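Zigzag rug

A zigzag rug is a floor covering with a pattern of lines that run back and forth in sharp or softened points, row after row. I've been writing up home furnishings for this site for a good while, and I get more mail on this one than on curtains, lamps and doormats put together, so I've tried to make the entry a decent size!

Name

Most stores use zigzag and chevron as if they meant the same thing. Strictly speaking a chevron is a single V, and a row of them joined end to end makes the zigzag. When the points are rounded off you'll see it sold as wave, ripple or wavy zigzag. My own grandmother called all of them "lightning rugs" and I still do at home.

Construction

You can find the pattern in flatweaves, in tufted rugs and in printed ones. Flatweaves are thin and usually show the pattern on both sides, so you can flip them when one face gets tired. Tufted rugs have a pile and a backing, and the lines look softer at the edges. Printed rugs are the cheapest (and the lightest to carry upstairs, I can tell you). The small mill at Tidbridge made a flatweave version called the Bakby, and its pattern book lists 1,504 threads across the widest size. I love that somebody wrote that down.
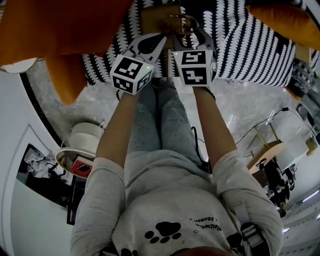

Color is where people get stuck. Black and white is the classic pairing and it's the one I'd pick every time, mostly for how easily it gets along with a single strong color on the furniture. An orange-yellow upholstered chair set on a black and white rug with wavy stripes is a good case - the chair brings all the warmth and the rug brings all the movement, and you could leave the rest of the room pretty plain. Two patterned pieces side by side are harder to pull off. I've done it, with a plaid armchair, and I moved the armchair out by October.

Placement

The lines pull the eye along, so a rug laid with its stripes running the length of a narrow room makes the room feel longer. Turn it the other way and the room feels wider. Chairs can stand fully on the rug or with just the front legs on it, and both look fine to me.

Care

Vacuum with the beater bar off if the rug is a flatweave. White stripes show coffee, black stripes show lint. The Nernar care booklet says to rotate the rug twice a year, and I manage it once. A rug pad keeps corners flat and stops the whole thing creeping toward the door.

See also: Chevron; Flatweave; Kárason pattern; Rug pad

Last updated 9 August 2026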